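Gidey Hand-Held Gripper Kit – what it is, what's in the box, and what it did to our working day
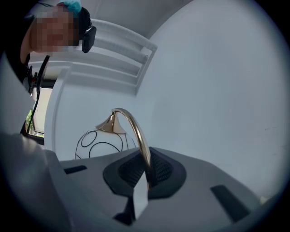
I run the sample room at Brustamthorpe, and I've been the main pest on the phone to the Gidey people for long enough that they asked me to write their product page. So this is me, a customer who got talked into it, telling you what you'd be buying. Prices and part numbers are at the bottom. If that's all you came for, scroll away, I won't be offended!

We handle homeware. Vases, jugs, lamps, anything with a lid or a handle that a buyer might want to pick up and turn over before they order it by the pallet. Everything comes in, gets lifted, checked, put on a shelf, taken off the shelf again, and wrapped. For years that was hands and cotton gloves. Then management bought a Catholm arm for the packing end, and the arm needed to learn how to pick up things that are curvy, shiny and annoying. That's where the Gidey kit comes in. You hold the gripper in your own hand, you do the job the way you'd normally do it, and the camera on the tool records what the fingers were up to. The arm gets taught from that.

I'll tell you straight that I was not keen. I'd seen the arm's first week, when it was programmed the old way by a contractor with a laptop, and it treated a pitcher handle like a door it was trying to get out of. What I like about the hand-held tool is that the people who know the stock do the showing. You learn after a while that a thin curved handle wants to be held near the top of the bend, and that you go slower than feels natural once it's off the surface. None of that was written down anywhere in our building. It was in people's wrists.

What you hold

The body is matte light gray with angled sides, and it's chunkier than it looks on a desk. Where the grip happens there's a black textured pad with a fine mesh pattern and a smooth raised rim. The pad is the part I'd pay for on its own. Polished handles used to be our worst category for slips and now I give them to new starters on their first day.

The lens is very wide. You get the object, the fingers, the wall, the ceiling and whoever is leaning in to look. So if your people care about being on camera (ours did, and fair enough), talk to them before you unpack anything. We blur faces in every clip before it leaves the building and we put that in writing. The software does it as part of the export, and you can check each clip yourself before it goes.

In the box

Gripper tool with camera fitted
Spare pair of mesh pads
Headset and cable
Charging dock
Jallomari desktop software, one site license
Printed quick start sheet (keep it, the PDF is harder to follow)

The headset is for voice notes. You say what you're picking up and whether you're happy with the take, and it gets saved with the clip. I thought it was a gimmick and then I tried typing notes with a gripper in one hand.

A normal session

We do our sessions in a quiet room with a window, away from the forklift noise. Daylight is fine, low sun is not, so pull the blind if you've got one. One person records and a second person resets the objects. Here's how we run it:

Wipe the pads with the cloth.
Start the recording in Jallomari and wait for the tone.
Pick up, hold, put down, let go. Don't rush the letting go.
Say "keep" or "bin" into the headset.
Swap after 4 sets and have a drink.

That last one came from us and it's now on the quick start sheet, which I'm very proud of. The tool weighs enough that your forearm knows about it by the fifth set. Early on we let people carry on as long as they liked and they came in the next morning rubbing their elbows.

You'll want plenty of clips. Our first usable batch was 178 takes across a mix of jugs and vases, and the arm was decent at jugs and hopeless at anything with a tall loop. We kept going to 500, with a lot more of the awkward shapes in there, and after that I stopped standing next to the packing line with my hand over the stop button.

What it changed for the people here

This is the part I get asked about when other sample rooms call me, so I'll say it as plainly as I can. We had 5 people in the room before the arm and we have 5 now. What they do has moved around a bit. The repeat lifting at the packing end has mostly gone to the arm. The inspecting, the fussy unboxing and the one-off shapes are still done by hand, and recording sessions are a new job that didn't exist. Two of the team love recording. One can't stand it and doesn't do it, and we wrote the rota that way on purpose.

I did ask for one thing in return and I'd suggest you ask for it too. Recording is skilled work. It's your best handlers slowing down and thinking about every move, and it should be paid as training time. Ours was paid as ordinary hours until May, when we got it changed. Sort it out before you start and save yourself the meetings.

There's also a funny side effect – watching your own clips back makes you better at the job. I'd been pinching lids sideways for years.

Things I'd grumble about

The charging dock is fussy and you have to seat the tool square or the light stays off. The cable on the headset is a touch short for tall people. The pads wear, and on glazed pottery ours went smooth sooner than I'd hoped, so order spares with the kit and not three weeks later like I did. Very heavy pieces are a no. If you'd use two hands on it normally, use two hands on it and leave the gripper on the dock.

I've passed all of this to Gidey. A longer cable is supposed to be coming, and I'll update the page when I've got one in my hand.

Will it work with your arm?

We use it with Catholm and that's the only setup I can speak for. Jallomari exports to a few other formats, and the sales desk will ask you for your controller model before they quote. Have that ready, plus a short list of your worst objects. They do like the worst objects.

Ordering

Hand-held gripper kit, complete: GK-H1, price on request
Mesh pads, pair: GK-P2
Headset cable, standard length: GK-C1
Extra Jallomari site license: JL-S
Loan kit for trials: ask the sales desk, there's usually a waiting list

Returns are accepted if the pads are unused. Training at your own site can be booked with the kit or added later. Get the training, and put the person who handles the stock in it along with the engineer.

Page last updated 23 Dec 2023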